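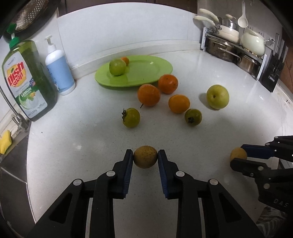

How many spare finger sets should we budget for each gripper?
Two sets per gripper for the first year, and a third if the work involves anything sticky.

Speaker notes: Buying the Boring Parts
Wirkdale spring equipment day, slot after lunch

Opening
Wait for the coffee people to sit down. Say hello. Ask who has bought a robot. Then ask who has bought the screws for it. Enjoy the pause.

Tell them up front that I do purchasing. I do not build anything. My job is to read quotes and ask why line seven says "misc."

Slide 1, fruit on the counter
Leave it up while I talk. Two grippers, one small fruit in each. Point at the blue pads, then at the silver screws in the black fingers. Say that when people price this job they price the arm, and that my week is mostly pads and screws.

Point at the oranges and the green fruit. Mention that produce is a consumable. Finance at Wirkdale put our first grocery receipt under "catering" and asked who attended.

Slide 2, the quote we got
Three suppliers: Mundus, Rosser, Fostholm. Be fair to all of them. I still have to call them in March.

Mundus was the cheapest by a good margin until we reached page four, where the mounting plates live. Rosser sent one number with no breakdown and a very nice folder. Fostholm itemized everything down to the cable ties, and people in the office laughed at the cable ties. We ran out of cable ties in the second month.

Advice to give here: ask for the price of the thing, then ask for the price of the thing working on a table. Get both in writing, on the same day if possible.

Slide 3, the table of lead times
Don't read the table out loud. I did that last year and watched a man fall asleep.

Just say: grippers 13 weeks, pads 20 days, and the one odd bolt that holds the bracket came slower than either. We had 160 square feet of finished work area and no bolt. Someone used the area for lunch, and I signed off on the chairs.

Slide 4, what I would put in the budget now
Pads. Order 100 at a time. The price break is real and they take up one drawer.

Spare fingers, as above.

Groceries, under their own code. Write to finance before the first receipt, with the word "fruit" in the subject line so they can find it later.

Cleaning. Juice gets everywhere that has a hinge. Put in hours for this as well as supplies, and put the hours against a team, or they will land on whoever is standing nearest the sink.

Ordinary kitchen things. A work area that is meant to be like a kitchen needs to be stocked like one: dish soap, plates, a rack, pots. It adds up to more than I guessed and I guessed twice.

Training time. Rosser offered a half day. Take a full one. The second half is when people start asking about the part that came off.

Slide 5, rent or buy
Somebody always asks, so get there first. We rented for one quarter and bought after that. Renting cost us more per month and saved us from buying the wrong size, which we had already picked out and were quite fond of.

If they push on leasing, say Wirkdale's rules on leases are 20 pages long and I have read eleven. Offer to talk at the break.

Slide 6, the spreadsheet
Show it for ten seconds, no more. The only column I want them to notice is "who reorders this." Ours was blank for most of the first year. It is now filled in, mostly with me.

Questions
Likely ones:
Warranty. Mundus covers the gripper body and leaves out the pads. Read the page about "wear items" before you sign, with a snack.
Used equipment. Fine for tables and racks. I would pay full price for anything with a moving joint.
Which supplier we chose. Fostholm, and yes, the cable ties helped.

If there is time left, show the catering email. If there isn't, leave the contact slide up and collect the clicker, because the last one was mine and it came out of my budget.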